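The great descaler question

Every July the Jemholm newsletter gets at least one letter about limescale, and every July somebody recommends a gadget. This year it is the Wendelon, a magnetic collar that clips round the pipe under your sink and, the leaflet says, "re-educates" the water as it goes past. It costs 44 pounds. I was lent one and I have had it on my pipe for 17 weeks, so I feel entitled to grumble.

First, the claims. The leaflet promises softer towels, a cleaner kettle and brighter hair. It has a graph on it with no numbers up the side. It says the collar has been "tested in 300 homes" but not which homes, who did the testing, or what they found when they got there. I wrote to the address on the back and had a very friendly reply which thanked me for my interest and sent me another leaflet.

Second, my kettle. I descaled it on the morning the collar went on, and I have been looking into it with a torch ever since, like a man waiting for a badger. The fur came back. It may have come back a little slower, or I may have been making less tea because of the warm spell. I can't tell, and I don't think the makers could either. The towels are the same towels. I have very little hair.

What does work is dull. Citric acid from the baking shelf, a spoonful or two in a full kettle, left for half an hour and rinsed well. White vinegar does it too if you can stand the smell. For the shower head, tie a bag of the stuff round it overnight. Coffee machines are fussier, and the handbook should come first, as some makers don't like vinegar anywhere near the rubber seals. Whatever the handbook says, a tank that lifts off ought to be lifted off and rinsed at the sink now and then, and I'd do that long before I paid for a magnet.

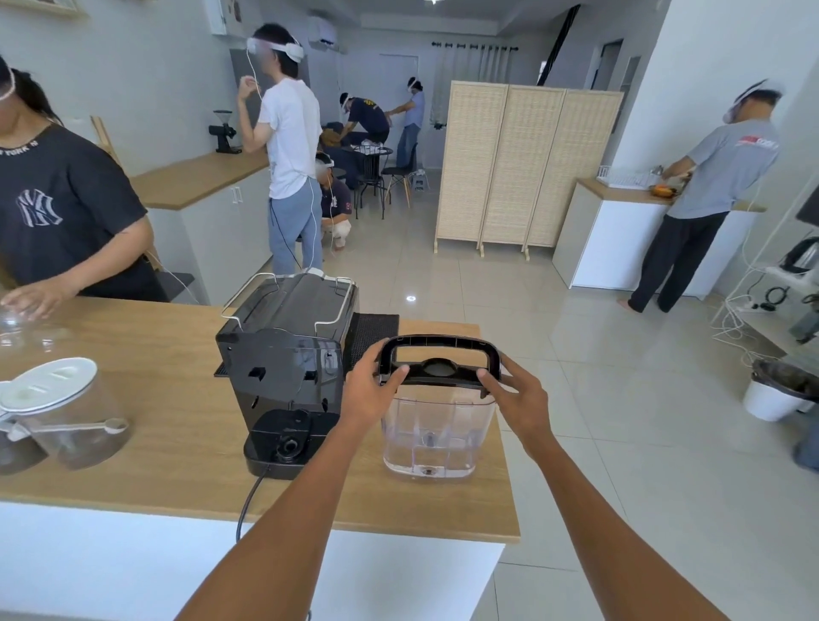 Dagmar Vrabec thinks I am being unfair. Her collar has been on for two years, she writes, and the white crust round her taps is easier to wipe away than it was, whatever the reason. She would also like it known that a proper softener from Jaunzems was going to cost her far more, and take up half the cupboard.

Fair enough — though she did change her tap cleaner last winter, by her own account, and I know which of the two I'd put my money on. If anyone else has a collar and a neighbour without one, on the same street and with the same sort of kettle, I would like to see both kettles. Mine goes back in its box at the end of the month.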